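Tralta rachète Transtead, mes notes en vrac

Écrit vite, entre deux trains. Tralta a donc mis la main sur Transtead, 400 remorques et un bout de quai à Zitevside. Le port, lui, n'a rien dit. Silence complet depuis février.

Pour les petits chargeurs comme nous, pas génial. Avant, deux devis. Maintenant un seul – et on connait la maison.

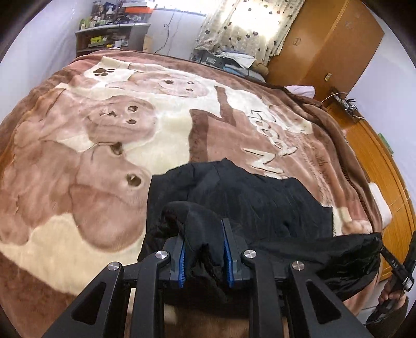

Ce qui change pour le groupage

Le départ hebdo est maintenu, en principe. Le minimum passe à 200 kilos par lot. Franchement pénible pour le textile, on envoie léger et souvent. Les surcharges gasoil, aucune idée, j'ai demandé deux fois. Pas de réponse.

Reste Baxter. Plus lent, une escale de plus, mais ils décrochent le téléphone. Une vingtaine de boîtes par semaine au départ de Zitevside, pas plus. Faut réserver tôt.
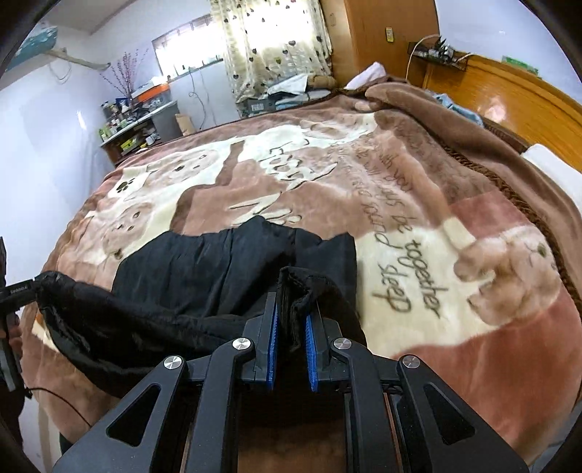
Le transitaire du dimanche
Auteur du blog, expéditeur de petits lots

13 août 2018

Ajout du soir : la grille Tralta est tombée. Caution de 1 000 euros à l'ouverture du compte, remboursable « sous conditions ». Lesquelles, mystère. Les anciens clients Transtead gardent leur numéro mais doivent tout resigner, papier compris.

Je teste Baxter sur le prochain envoi. Si quelqu'un a déja essayé, les commentaires sont ouverts – surtout sur les délais en douane.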